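Deadline Day From the Press Room – speaker notes 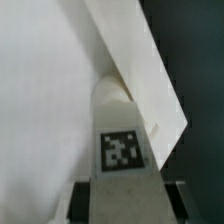
Last changed: Tuesday, March 11, 2025

Slide 1. Say hello, thank Glenys for the invite. Mention I covered Derance for the local paper, so any sympathy for the club has been beaten out of me. Wait for the laugh. If there isn't one, move along briskly.

Slide 2. What a new signing says on day one. He is proud. It is a big club. The fans are amazing, though he landed at lunchtime and has met a taxi driver. I have 63 of these interviews in my notebooks and could swap most of the names without a complaint from either player.

Slide 3. The Sakai interview. Kohei Sakai came to Derance from Clolier on a free transfer, a left back, very polite. I asked what he knew about the town. He said, "It rains, and you lost 4–0 in June." It was a friendly, but he was right on both counts. The press officer ended the session two questions later.

(Don't do the press officer's voice. It went badly last time.)

Slide 4. Why they all sound alike. Jade Tindall did media training at Derance and let me sit in. Players get a card with the things to avoid: money, the old manager, the new manager's old club, and the word "stepping stone." Once you take those out you are left with the weather and the badge.

Slide 5. How to get a better answer. Ask about a thing that happened on a field. Ask who was hardest to play against in training. Beryl Ackroyd used to ask goalkeepers about their gloves and would get 20 good minutes – I have timed it against my own best question and would prefer not to share the result.

Slide 6. The one I got wrong. I wrote that Nigel Whitlock would never start a match. He played some 100 of them and kept the clipping in his locker. Read the paragraph out loud, slowly. Take the heckling.

Slide 7. Questions. If someone asks who Derance will sign this summer, I don't know, and neither do they. Water is on the left. Finish by ten to nine, the bar closes at nine.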